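Chapter 4
Water in the Home

In this chapter you will learn:
how water reaches a house and leaves it again
the difference between supply pipes and waste pipes
how a cistern fills and stops filling
how a household can measure what it uses

Key words: mains, stop valve, cistern, float, trap, soil pipe, meter

4.1 A street in Camton

In April the water was turned off in Spanos Row, a street of 26 houses on the edge of Camton. A main had cracked under the road, and the repair took 10 hours. Most families had filled a few pans the night before. By the middle of the morning the pans were empty, and people were walking to the tap at the end of Grerkavgate with buckets.

Stamatia Fragkou, who lived at the top of the row, wrote down what her family needed water for that day. Drinking and cooking came first on her list, but they took very little. Washing hands, rinsing plates and flushing the toilet used nearly everything she carried home. She made 4 trips to the tap before tea.

Her list is a good place to begin this chapter. In Chapter 3 we followed water from the reservoir to the treatment works. We now follow it from the street to the tap, and from the plughole back to the sewer.

4.2 The supply side

Water in the mains is under pressure. A smaller pipe, called the service pipe, branches off the main and runs underground to the house. It is buried deep enough to be safe from frost. Where it enters the building there is a stop valve, often under the kitchen sink. Turning this valve clockwise closes it. Everyone who lives in a house should know where it is.

Past the stop valve, the pipe divides. One branch goes to the kitchen tap. Others go to the bathroom, the washing machine and the boiler or hot water cylinder. In some older houses a branch also rises to a storage tank in the loft, and the bathroom cold taps are fed from that tank. Water from a loft tank moves by gravity, so the flow at an upstairs tap is weaker than the flow in the kitchen.

4.3 The cistern

A toilet cistern holds a fixed amount of water ready for use. When the handle or button is pressed, the water drops quickly into the bowl and carries the contents away. The cistern then refills slowly from the supply pipe.

The filling is controlled by a float. As the water level falls, the float falls with it and opens a valve. As the level rises, the float lifts and the valve closes. No electricity is needed. If the valve wears out and does not close fully, water runs on into the overflow, and a good deal can be lost before anyone notices.

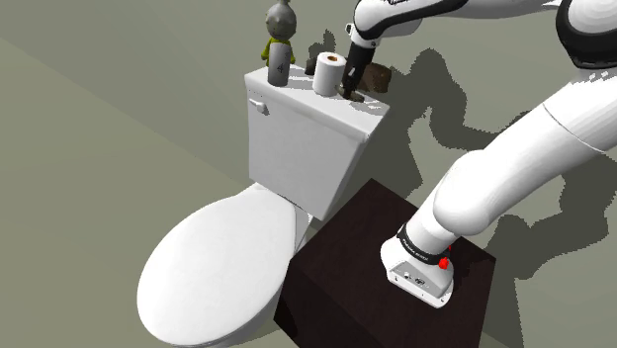
The bowl is joined to a bend that always holds some water. This bend is called a trap. The water in it blocks gases from the drain and stops them coming back into the room. Sinks, baths and showers have traps as well. Beyond the toilet trap, the waste enters the soil pipe, a wide pipe that runs down to the drain.

4.4 Measuring what we use

Chrysanthi Gkikas teaches at a school in Starau. She asked her class to read the water meter at home at the same time each evening and subtract the earlier reading from the later one. One pupil found that the meter had moved overnight while everyone was asleep. The cause was a worn valve in the upstairs cistern.

Activity 4A

Find the stop valve in your home with an adult. Do not turn it. Draw a plan of the rooms that have a water supply and mark the valve on it. Use blue for the supply pipes you can see and brown for the waste pipes. Keep your plan, as you will need it again on page 56.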